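The Window on the North Side

The flat was on the fourth floor of the Skomell building, which had been a rope store and then a car park for bicycles. Despina Manolakis had drawn it eleven times. In every drawing there was a wall where the client wanted a window, and every drawing had come back with the same word pencilled on it.

Dinesh Negi was the client. He had bought the place with money from his mother's house and he meant to live in it until he died. He said so at the first meeting, before he had taken his coat off.

"North," he said. "A window to the north."

"It's a party wall," said Despina. "The other side of it is Kushwaha."

Kushwaha was a tile warehouse. It stood 20 centimetres from the Skomell building for most of its length, and then, near the back, it dropped a storey. She had not noticed the drop. She had worked from the survey, and the survey showed one straight line.

"Go and look," said Dinesh.

She went in the rain, up the ladder at the back with the building manager holding the bottom of it. From the roof she could see that the last three metres of wall stood clear. Past it there was a strip of canal and the allotments, and the backs of the houses on Jakar Street with their kitchens lit.

She came down and was quiet in the car. She had been an architect for 34 years.

The window went into the twelfth drawing. It was tall and narrow, with a deep sill you could sit on, and because the sill was deep she ran it along the whole wall as a shelf and then turned it down to make a desk. The bed went on a platform over the desk. The kitchen moved to the south side, where the pipes should have been in the first place. She drew until her tea had a skin on it and then drew the handle for the window, full size, on the back of an envelope.

Dinesh came to the office to see it. He held the drawing up to the lamp.

"You've put a seat in it," he said.

"You don't have to sit there."

"No, I will."

He asked what it would cost and she told him. He asked her to take something out. They took out the sliding door, the second basin and the cork floor, and put back the cork floor. He wanted the shelf in ash. She wanted birch. They settled on birch, with an ash edge that would cost more than either. 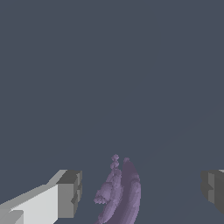
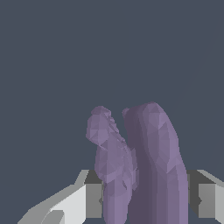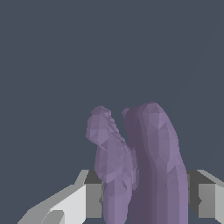
Computer renders, all three on a plain slate-grey ground.

The builders started in December. The foreman did not like the north wall and said so every morning. When they cut through the first course of brick they found a second wall behind it, older and softer, with a timber laid flat in it like a plank left in a loaf. Work stopped for nine days. An engineer came and looked at the timber and tapped it, and wrote a letter that said it could stay if nobody asked it to do anything.

Despina read the letter to Dinesh over the telephone.

"What was it for?" he said.

"Holding up a hoist, he thinks. For the rope."

"Can I see it? When it's done?"

She had planned to plaster over it. She looked at the section again that evening and saw that the timber would come just above the head of the window, and that if she dropped the plaster line by the width of her hand it would show along its full length. She rubbed out the line and put it in lower down. It made the window a little shorter. She did not tell him that.

The glass came from Zarkoveo in a crate that was too big for the lift. Four men carried it up the stairs, resting on each landing, and the woman on the second floor opened her door and gave them each an orange. It was in by dark. The foreman ran his thumb along the bottom joint and went to find his flask.

Dinesh did not come to see it that day, or that week. He rang to say he had a cold. Then he rang to say he was busy. Despina had the keys and went in by herself to check the shelf, which had been fixed that morning and still had tape on the ash. It was level. She checked it in three places. Then she sat down in the window with her boots hanging over the cork and looked at the canal.

A man was digging on one of the allotments. In Jakar Street somebody was washing up, and somebody else was holding a child up to the tap.

She heard the lift, and then the door. Dinesh came in with his coat on and a box under one arm. He looked at the timber first, for a long time, with his head back.

"My mother had the north bedroom," he said. "She always said the light was fair."

Despina moved along the sill. He put down the box and sat in the space she had left, and it was just wide enough for two people if neither of them leaned.

"There's a draught," he said, after a while.

"Where?"

He held her hand over the place. She got out her pencil and marked it.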